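Teaching by demonstration – FAQ

Quick answers for anyone booked on the Sundero arms. Read before your first session pls.

Do I need to know any code?
No. You hold the two leader handles, the arms follow. Flovitz records everything in the background. If you can fold a shirt you can do this.

By hand or remote, which one?
Depends on the task. Anything with cloth or a basket – remote, both arms. Single arm stuff like pressing a button, you can switch to free mode and push the arm through it by hand. Don't mix the two in one recording.

What does a good start look like?
Arms apart, fingers clear of the basket, washing on the sofa. Wait for the beep, then go. Moving before the beep means the first bit is lost and we bin the lot.
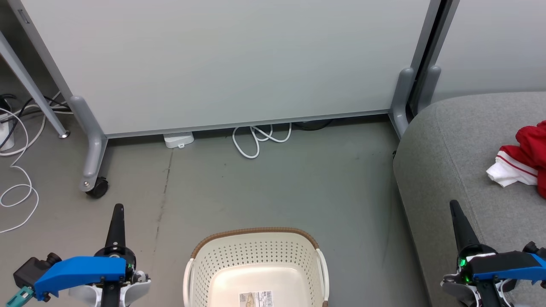
How many goes do I do?
Blocks of 4, then a break. Target for the laundry task is 2000 good ones. Please don't rush to get there, slow and steady ones train better than fast messy ones.

I dropped something. Start again?
Not always. If you can pick it up in a natural way, carry on, the recovery is useful. If it's rolled out of reach, hit the left pedal and mark it as failed.

Why does the arm lag behind my hand?
Usually the network. Close the other Flovitz windows first. Still slow, restart the Lindqvist box and give it a minute or two. Don't fight the handles while its catching up.

Should the fingers be shut between tasks?
Yes. Fully closed, nothing in them, arm held up off the surface. Flovitz takes its zero from there so a half open grip throws out every reading after it.

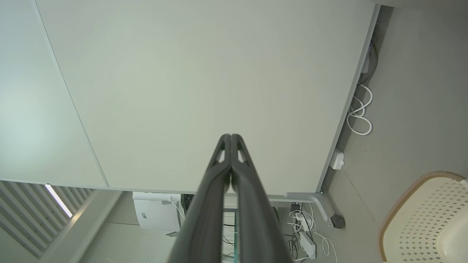
Can I watch the wrist view while I drive?
You can, key 4 on the keypad. Most people find it makes them a bit queasy at first. Use it for the close work and look up for the rest.

Where do my recordings go?
Up to the Stenex store overnight. You'll see them in your list next morning, with a tick or a cross. A cross isnt a telling off, open it and read the note.

Something's wrong and I want it to stop NOW
Red button. Then ring ext 3736. Don't restart it yourself.

Contact: Sundero help desk, ext 3736 | © Sundero | Back to top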